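Towels: to third or not to third

Every spring somebody sends us the rule again: fold a towel in thirds, never in half, and the linen cupboard will sort itself out. I remain unconvinced. The Esten folding guide promises 30 per cent more shelf and doesn't say which shelf, or whose. I've tried it since April and my cupboard in flat 312 still won't shut.

Thickness is what the guides skip. Terry cloth doubles back into a fat roll at the fold, and two of those stacked the same way lean like a bad fence.
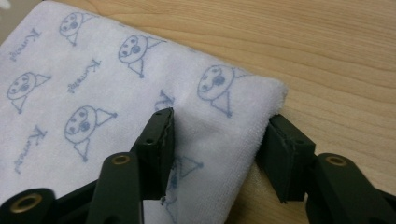 Daiane Godoy disagrees, and wrote to say that thirds work perfectly well if you turn every second towel around, so the thick edges alternate. She also thinks I'm folding on the bed, which she calls hopeless – use a table.

Fair enough, I do fold on the bed. I'll give the table 2 weeks. The Brandine shelf dividers are going back to the shop either way.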